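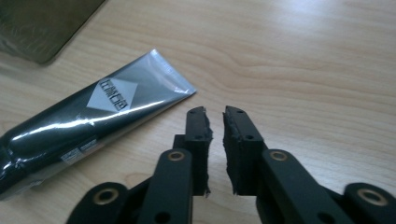

3 min read

18 December 2018

We finally have a budget number for next year's gripper kit, and I'm the one who gets to spend it! The Vekley workshop signed off on 3000 dollars for the handling project, to be used from February onward, and I've spent most of this week with a spreadsheet open on one side of my desk and a metal squeeze tube on the other.

If you've been following along, you know tubes are the thing we want to get right first. They're shiny, they roll a bit, they have one fat end and one flat crimped end, and the printing on them catches the light in a way that makes it really hard to read. Boxes are a breeze by comparison. So the plan for the new year is built on tubes, and everything on the shopping list had to earn its spot by helping with them.

The big line is hand-held grippers. We're going with the Jonon pattern again, the black two-finger one with the linkage arms and the brass bushings at the pivots. I got a price of 2440 dollars for the set we need, delivered, and that's with spare bushings thrown in (I asked nicely). I did look hard at the Merkotach, which has a lovely smooth squeeze to it, but it uses its own fingertips and you can only buy those from the same people. I don't love that. With the Jonon we can cut our own blocks, drill them and stick on whatever padding we like.

And padding is where I want to talk you into something. Dark foam-like facing grabs well, but look at the inside edges of those fingertips – ragged and crumbly, both of them. Last year's budget had nothing at all for foam. Not a cent! We paid for it out of the coffee tin, more or less, and people hung on to tired pads much longer than they should have. This time I've put in a proper line for it: 19 dollars a sheet, and I'd like us to start with a decent stack and swap pads on a schedule, before they get to the shredded stage.

I also tried to get a quote on rubber facing from Ranasinghe, the little molding shop we used for the cable boots. They can do it, they were super friendly, and they want a minimum order that would eat the rest of the money in one bite. So that's parked for now. If another team wants to split an order with us, please get in touch, I'd be thrilled.

What's left after the grippers and the foam goes to boring but useful stuff: screws, a second charger, and a matte mat for the bench. The wood tabletop is pretty, I'll admit, and I'm kind of fond of all that wavy grain, but it throws back a bright patch of light and so does the tube, and the two together make me squint. A mat is cheap. I've got my eye on a plain gray one.

Things I haven't settled yet: whether we buy the whole gripper set at once or start with half, and who keeps the spares. I lean toward buying it all in one go, mostly for the delivery charge. The order form has to be in before the February start, so if you have strong feelings about foam thickness (I know a few of you do) send them over soon. The draft list is pinned up by the workshop door with a pen on a string, and you're welcome to scribble on it.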